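If you're putting together a budget for your first two-arm sorting cell, pull up a chair and get a coffee, as I've done this twice now and the second time went a good deal better. The figures and habits below come from our bench at Mudier, where we sort small hardware into baskets and trays.

## 1. Write down the job before you price anything

Put a handful of the things you'll be handling on the table and look at them for a while. Tape measures are a good start – the case is easy to grip, but the wrist strap wanders off wherever it likes, and a gripper that's fine with one size can struggle with the next. We wrote a spec sheet with every item's width on it and sent that to the sellers, Zodov and Oosthuizen, before asking for a price.

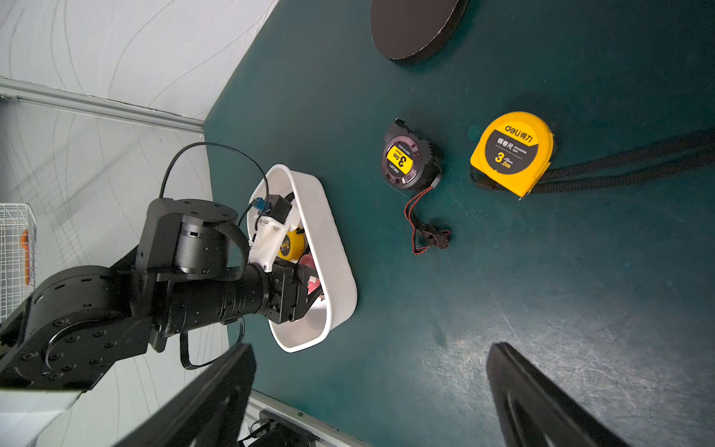

## 2. Count the small stuff as its own line

The arms will take up most of your attention (and most of your money!), so give the little things a line of their own:

- **Cables and straps:** we spent $381, and I'd spend it again. Order extra length, because a cable has to follow the wrist everywhere it goes.
- **Wrist cameras:** one for each arm, plus a spare.
- **Gripper fingers:** 3 spare sets. They wear faster than you'd think.
- **Rails, plates and brackets:** get the quote in writing, with the bolts included.

## 3. Plan the table around both arms

Draw the reach of each arm on paper and see where the two overlap. Your shared tray wants to sit in that overlap, and anything you only need now and then can go in a basket on the side wall. A rail across the back is cheap and handy for hooks, so add it to the first order.

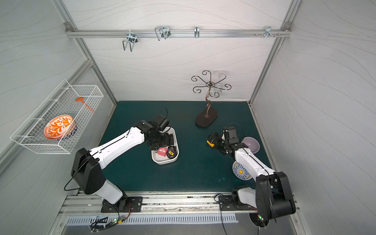
Leave a gap in the schedule too. Our mounting plates from Moseo were promised for May and came 15 days late, with both arms still in their crates. Ask each seller for a ship date, then run 100 practice picks before you sign off on the final payment.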